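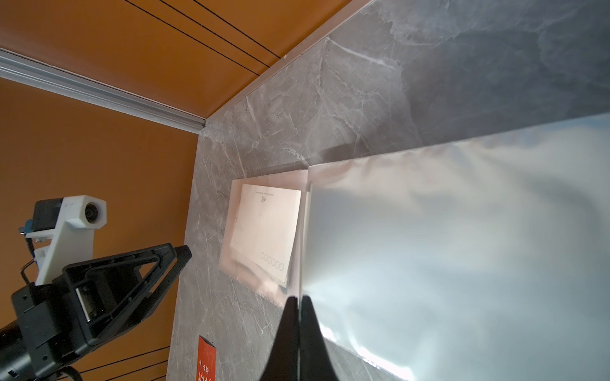 Does a short walk after lunch change how well students remember what they studied that morning? In our group it helped a little with word lists, and it did next to nothing for the harder reading passages.

By Inmaculada Nieto
March

Search this site Go

I run the undergraduate memory project at Edley College, and I've been waiting to write this one for a good long while. My students finished their first full round of data this winter, our write-up has gone off to reviewers, and the college asked if I'd do the announcement myself instead of handing it to the news office. I said yes before I'd really thought about how much grading I had (sorry, intro section, your papers are coming).

So, the news. A team of eight undergraduates in the psychology department has completed a study of walking and recall, with 200 students taking part. The work was paid for by a small grant from the Calvo Fund for Undergraduate Research, and the fund has agreed to support us for another year!

The idea came out of a grumpy conversation in my office. One of my juniors had read that exercise is good for memory, and she wanted to know what kind of exercise, how much of it, and memory for what. Those are exactly the right things to be grumpy about. A lot of the studies she'd been reading used treadmills and heart rate monitors and people who already liked the gym. She wanted to know about the walk from the dining hall to the library, because that's the walk our students take.

We set it up like this. Everybody came in during the morning and studied two things, a list of word pairs and a two-page passage about how canals work. Then they ate lunch. Half of them took a 20-minute walk on the loop path behind Jisberg Hall, at whatever speed they felt like. The other half sat in the lounge and did a jigsaw puzzle or looked at magazines, no phones. After that they all came back upstairs and we tested them.

The walkers remembered more of the word pairs. It's a small difference, and I want to be careful here, since I've seen small differences grow legs once they get into a headline. On the canal passage, the two groups came out so close together that I wouldn't bet a sandwich on which was ahead. We don't know why. My own guess is that the passage questions depended more on how well people understood canals in the first place, and a walk isn't going to fix that. One of my students thinks the passage was just too boring. She may be right, and we're writing new ones.

What I most want people to know about is the amount of work the team did. They scored 2,726 answer sheets by hand, and every sheet was read by two people who didn't know which group it came from. When the two readers disagreed, a third one settled it. There was a long argument over whether "boat elevator" should count for "lock" (we counted it, and I still go back and forth). They wrote their own consent forms, rewrote them when the review board sent them back, and learned to do the statistics on software the department gets through Teltateck, which has its moods.

They also got up early. Our first session started at 8 in the morning and there were students from my team in the hallway well before that, setting out pencils.

In the next round we'll look at timing. Does it matter whether you walk right after studying or a few hours later? We'd like a bigger group for this one, 500 if we can get them, and we're opening it up to staff and to people from town as well as students. You don't have to be fit and you don't have to be good at remembering things. If you use a wheelchair or a cane, the loop path is paved and level all the way, and you set your own pace like everybody else. Each person comes in once, from mid-morning until early afternoon, and lunch is on us.

A few things we can't tell you yet. We tested people the same day, so I have no idea whether the difference lasts overnight. Nearly everyone in the study was a college student, and results from college students don't always carry over to the rest of the world. We also only tried one length of walk. Please don't quit your flash cards on our account.

The team will present the full results at the spring research fair in the Jisberg Hall lobby, and they'll have the actual word lists out so you can try them. I scored worse than I'd like to admit. If you'd like to sign up for the next round, or you teach and want the materials for your own class, stop by the psychology office on the second floor and ask for me or leave your name on the sheet by the door.

14 shares
3 comments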